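How the robots at Kakside help people work

Do you have a sofa at home? Then you know how quickly the cushions go in the wrong place. Now think of a guest house, where every room has to look nice again before the next guests come. This is the work at Kakside, a big old guest house with 30 rooms.

Before, people did all of this work by hand. They put the cushions straight, picked small things up from the floor, watered the plants and opened the curtains. It is not difficult work, but it is a lot of bending. In the evening many of them had a sore back.

Now a robot does a part of it. The workers call it Marti. Marti has an arm, and at the end of the arm there is a gripper. A gripper is a kind of hand, but it has no skin and it cannot feel like your hand can. On the arm there is also a small camera, so that the robot can look at the thing it wants to take.
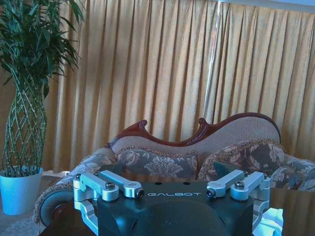
A sitting room is hard for a robot. A cushion is soft and changes its shape when you squeeze it. If the gripper presses too little, the cushion falls. If it presses too much, the trim can tear. So the robot had to practice. It picked up cushions 600 times before it was allowed to work in a room with guests' things in it.

Brigitta Wieser has worked at Kakside for many years. In the first week she did not like the robot very much. "I was afraid that they will not need me anymore," she told us. Her job did not go away, but it is a different job now. In the morning she tells Marti which rooms to do first. Later she goes to look at each room and repairs the mistakes. Once the robot put all the cushions on one chair!

Brigitta also had to learn new things. She took a course in July and she can now stop the robot, clean its camera and change its battery. Two of her colleagues did not want to work with a robot, and they moved to the kitchen.

Some work stays with people. Marti cannot see that a guest is sad, or find a lost teddy bear when a child is crying for it.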